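# In favor of the slow gripper

I have been building things at our kitchen table in Wurnville for long enough that the family no longer asks when they can have it back, and I'd like to put in a kind word for doing robotics this way, among the snacks and the chairs, at whatever pace the evening allows.

When I tell people I work on grippers at home, they tend to ask how fast they go. It's a fair question (the folks at the Fivildale workshop ask it too, and I'm very fond of them), but I think speed gets far too much of our attention. A hand that closes quickly on a steel block has learned very little about the world. Give it a candy wrapper, all crinkle and air, and you'll find out in one evening what 30 tries on a steel block would never have told you!

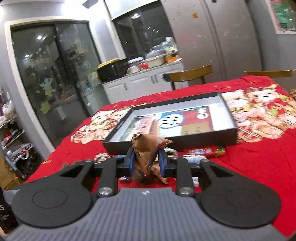
*Blue pads on a crumpled brown packet, teddy bear tablecloth underneath.*

My own project, which I call Bollus for no good reason, went through 6 sets of finger pads before I stopped blaming the linkage. The bars were fine. The screws were fine. I had simply been testing on tidy things, because tidy things made me feel clever, and I suspect a good many home builders do the same and then wonder why the poor machine crushes everything it meets at lunch.

So my argument, such as it is, is for the messy table. Tip out whatever is in the cupboard and leave it where it lands. Let the wrappers overlap. Work on a patterned cloth if that's what you own, and please don't iron it. I spent most of February squeezing small packets, and I'd trade those weeks for nothing, though I did once go back to Fivildale to use the good drill press and came home with three new opinions about springs.

Of course a shared shop has its place, and I'd be lost without the tools and the company there. But the bench in Fivildale gets cleared every night, and something useful gets cleared away with it. At home I can leave one awkward little packet out until morning, come down for coffee, and try it again.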